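Print this page | E-mail this page

This site uses cookies to remember your language and text size. Accept | Settings

Undari Home Arm: Set-up Guide
Section 4. Your first table task in the simulator 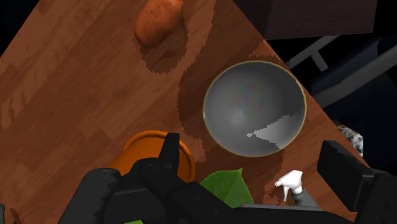 Another user, Zokenent, wrote under the last edition of this guide that a machine which takes four minutes to put a potato in a bowl is not yet doing anybody's chores, and that we should say so on page one. Fair enough, so we are saying it here! The arm can't run your kitchen. It can do a small, well-chosen job on a table, and getting it to do that job again and again is great fun and teaches you a lot about where the hard parts are.

Work through this section in the simulator before you touch the real arm. Spills and knocks cost nothing there.

4.1 Before you start

You will need the Potulska scene pack installed (see Section 2) and the arm profile loaded (Section 3). Allow an evening for the whole section. The first load is slow on older computers and the progress bar may stop at 88 per cent for a while. Leave it alone.

4.2 Loading the task

1. Open the simulator and choose Tasks, then Table, then Potato to Bowl.
2. Press Reset. The arm goes back to its start position with the gripper open.
3. Check in the wrist view that you can find both the potato and the grey bowl. If either one is missing, press Reset again.
4. Set the speed to Slow. You can raise it later, and you will want to, but please do the first few runs on Slow.
5. Type the instruction in plain words: put the potato in the bowl.
6. Press Run and keep your hands off the keyboard until the arm stops by itself.

Note: Short instructions work best. "Put the potato in the bowl" does better in our tests than "could you tidy that potato away", although both are worth trying, and the second one sometimes gives wonderful results.

4.3 Reading the result

The simulator marks a run as Done when the potato is inside the bowl and the gripper has let go of it. Anything else is marked Not done, even a potato balanced on the rim. We think that is the right way to score it. At home you would not call the job finished either.

Do 37 runs before you decide how good your set-up is. It sounds like a lot, but you can leave them going while you have your tea. With the standard profile we got 8 failures in a set of that size, most of them from closing the gripper too early.

4.4 If it goes wrong

The gripper closes on nothing: lower the approach height by one step and run again.

The potato rolls away: choose Soft Close in the gripper menu. Long, rounded shapes tend to turn as the fingers meet them.

The arm goes for the wrong thing: name the object by colour as well as kind. Clutter is still one of the big open problems, and a spray bottle near the bowl makes this a much better test than a bare table would.

The view is patchy or has jagged shadows: set Shadows to Smooth in the display menu. If you plan to move to the real arm, go back to the rough setting for at least one set of runs and compare the scores.

CAUTION: A good score in the simulator does not mean the real arm is safe to leave alone. Stay within reach of the stop button for every run on a real table.

CAUTION: Do not use real cleaning sprays as practice objects. Use an empty, rinsed bottle.

4.5 So, can it do chores yet?

One chore, on one table, with someone nearby: yes, and it is a lovely thing to watch. Clearing up after a family meal: no. Wet plates, soft food and drawers that stick are all beyond this arm. Owners of the Kokkinos two-finger kit can try the cloth-folding task in Section 6, which is harder than it looks and has its own gripper settings.

Save your profile before you close the simulator. Section 5 starts from the saved copy.

Last revised March 11, 2024

Print this page | E-mail this page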